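Two-arm litter cell - cable loops and gripper resets
Forum: Workshop and Maintenance

giraldo_bench
Posted 2026-07-06
Right arm has started dropping its gripper connection again. Rebooted, fine for 401 cycles, then gone. The Beltine manual says replace the gripper lead every 800. I did that in February and here we are. Anyone got a better idea than buying another lead?

Ravorar
Which lead, the one at the gripper or the one nearer the forearm?

giraldo_bench
Gripper end. It goes over the top of the arm and back down to the forearm.

Ravorar
Then it's the loop. Too much slack and it swings, the plug takes the knock every time the wrist turns. Clip it halfway and stop feeding them money for leads.

Toshio Tamura
I'd be careful with that. We clipped ours short at Urnville and the wrist pulled the plug straight out on the first full turn. Run the wrist to both ends of its travel by hand, power off, and see what slack you need before any clip goes on.

Ravorar
That's a bad clip position, Toshio, it doesn't prove the slack is harmless. Ours has been clipped for 928 cycles without a reset.

Toshio Tamura
928 on one arm. I'll believe it when you've done it on 2.

old_solder
Has anyone looked at the plug itself? I don't buy the 800 figure either, it reads like a number somebody picked. Swap the left and right leads over. If the fault moves, it's the lead. If it stays put, you're looking at the socket or the module behind the gripper, and no clip will help.

giraldo_bench
Fair, hadn't tried swapping. Will do that first and leave the clips alone. Does tape on the floor bother anyone's setup? Mine goes for the shiny bits now and then instead of the rubbish.

old_solder
Separate problem. Peel it up and start a new thread - this one's already wandering.

Ravorar
Still say it's the loop. Post a photo so we can see how the cables run.

giraldo_bench
Both arms either side of the bin, before I swap anything.
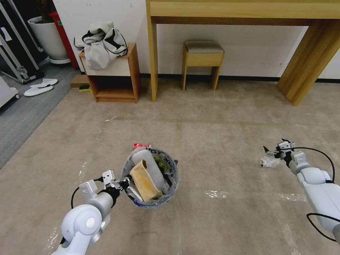
Right arm's gripper cable arching over to the forearm, second loop lower down.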